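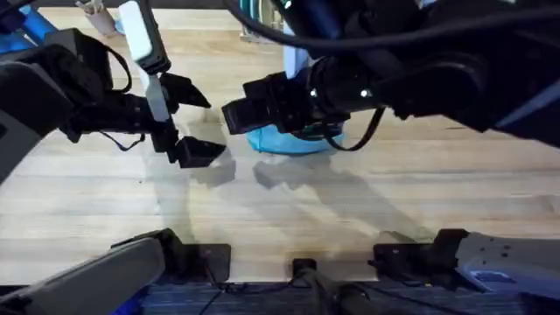
Progress report to the Groststead Fund

Community well water testing, Warel Valley

Reporting period: February through May

Prepared by Callum Moncrieff, project coordinator

Work completed

The project tests private wells in the Warel Valley for nitrate, arsenic and coliform bacteria, and helps households act on the results. The grant pays for sample kits, lab fees, one full-time coordinator and a part-time field assistant.

By the end of May we had received 1,717 usable samples. The target for this point in the grant was lower, and most of the difference came in April, when the feed store in Zeltisik agreed to keep kits at the register. Before that, people had to pick up a kit at our office during business hours, and many of them work out of town. We now leave kits at the feed store, the library and both gas stations on the county road.

A further 119 samples were returned but could not be used. Most of these reached the lab more than 30 hours after collection, too late for the bacteria test. A smaller number came in the wrong bottle or had no collection time on the label. We changed the label in March so that the time is the first line instead of the last, and fewer have come in blank. The late samples are a harder problem. The courier picks up at 2 p.m. and anything dropped off after that waits until the next run. We asked for a second pickup and were quoted a price we can't meet under the current budget.

Results so far

Nitrate is the main finding. Wells above the federal limit are mostly on the east side, in the older subdivisions with shallow wells and septic systems on small lots. Wells drilled deeper than 200 feet have almost all come back low. Arsenic shows up in a narrow band near the ridge, in the same places the state found it years ago. Bacteria results are scattered, and many of them clear up after the well is shocked with chlorine and tested again.

Every household with a result over a limit gets a phone call within two working days and a letter after that. The letter was rewritten in March. The first version gave the numbers and the limits but didn't say plainly enough whether the water was safe to drink, and we spent a lot of phone time on that one question. The new version answers it in the first sentence.

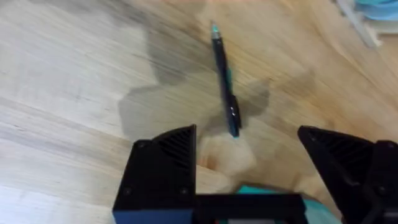 Darlene wrote back that the new letter was easier to follow, but that it still didn't tell her what to do about the baby's formula in the meantime, and she'd had to call the county nurse to find out. Two other households raised the same point by phone. We have added a short paragraph on bottled water for infants, and a line saying that boiling does not remove nitrate. The paragraph was checked by the county health department before it went out.

Follow-up and treatment

The grant includes a cost share for treatment units, up to half the price of an under-sink system. Uptake has been slow. Roughly 400 households are eligible on the basis of their results, and only a small part of them have applied. The form is four pages long and asks for proof of well ownership, which people who inherited a house or bought on contract often don't have on hand. With your approval we would like to accept a property tax bill in its place.

Renters are still left out. The cost share goes to the owner, and an owner who doesn't live on the property has little reason to apply. We have written to the landlords we could identify and have had a handful of answers, most of them asking whether the results are public. They are not. Individual results go to the household and to no one else, and the maps we publish are averaged by section.

Installation has been done by two local plumbers. Both are booked into late summer. A third, from Panicker, has said he will travel if we can group the jobs by road, and we are putting together a schedule for him now.

Outreach

We held four evening meetings, two in Zeltisik and two at the grange hall on the east side. Attendance was good at the first and poor at the others. The mailing did better. It went to 3,311 addresses with no municipal water connection, and requests for kits rose for three weeks afterward. 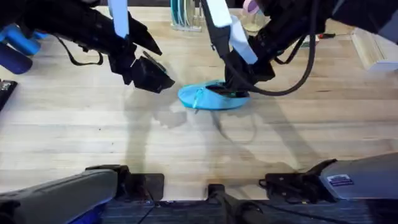

The Spanish version of the mailing went out late. The translation was finished on time, but the printer set it with the English phone menu instructions, and we had it reprinted at their cost. Calls on the Spanish line picked up in May and we expect more over the summer.

School visits were in the plan for this period and did not happen. The science teacher who had offered class time moved to another district. We have spoken with her replacement and will try again in the fall.

Budget

Spending is close to plan overall. Lab fees are over because of the higher number of samples, and the treatment line is well under. We request permission to move part of the treatment money to lab fees now, on the understanding that it would be made up from next year's lab line if applications pick up. Mileage is slightly over. The field assistant has been collecting samples in person from older residents who can't drive to a drop-off point, and we would like to keep doing that.

Next period

From June through September we plan to retest the wells that were chlorinated, finish the east side, and start on the farms north of the ridge. Summer retests matter for nitrate, as levels in the shallow wells can change after spring fertilizer goes on. We will also shorten the cost share form, whatever is decided on the ownership question.

One item is still open from the last report. The state has not yet given us the older well logs for the north end. They were requested in February, and the records office says the boxes are in off-site storage – we have offered to send someone to scan them. Without the logs we can sample those wells but can't say how deep they are, unless the owner happens to know.

A table of results by section and the expense ledger are attached separately.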